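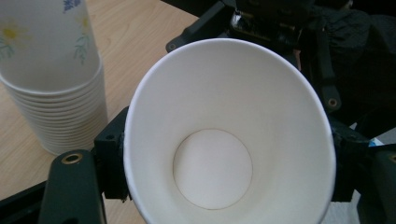 **Open day at Skunness, 5/10/23**

I'd been trying to get onto the Skunness visit list since August, so I was at the gate far too early and had to walk twice around the parking lot. Worth it! The old Fusard packing hall is now one long room of work tables, and at every table people are teaching a machine by doing the job themselves, over and over, with a gripper in their hand.

A-yeong Han runs the collection floor and took our group in first. Her team isn't writing rules for how to pick up a cup. They record people doing it, each try saved as one short clip from the camera on the gripper, and the clips go to the group upstairs who train the model. A task stays open until it has 200 good clips. The one on the go when we came in was paper cups, the light kind that come nested in a tall stack, and I could have watched it all morning.

Then we got a turn. The gripper is heavier than it looks and it changes how you think about your own hand – you only have two jaws, so every little habit of the fingers is gone. Squeeze too hard and a paper cup folds. Squeeze too gently and it slides away while you're lifting. My first cup came out oval. My second was fine (I was absurdly pleased), and by the fifth or sixth I'd stopped holding my breath.

İlker Ağca, who was coaching our table, kept telling us to slow down on the approach and not fix a bad grab halfway through. I asked whether mistakes were thrown out. Some are, he said, but a clean recovery is useful too, and they tag those separately. He'd also like more left-handed people. Two in our group volunteered on the spot and got taken off to another table, looking very important.

After coffee we went upstairs to see the sorting. Remedios Mateos had 48 clips from the day before on her screen and went through them at a speed I couldn't follow, keeping, tagging, dropping. She let us try a batch of 30. We disagreed with her on plenty, mostly over what counts as the start of a grasp, and that led to the best conversation of the day.

I'd have liked more time with the trained arm. We got one short demo behind glass, run by a visiting team from Segura, and people at the back saw very little of it.

Practical bits: the bus from the station stops right outside, lunch is included, and you need closed shoes. Groups are small, so write early – Macarena Ibarra handles the bookings and answers fast. I've already asked her for a place at the next one, when they plan to start on lids.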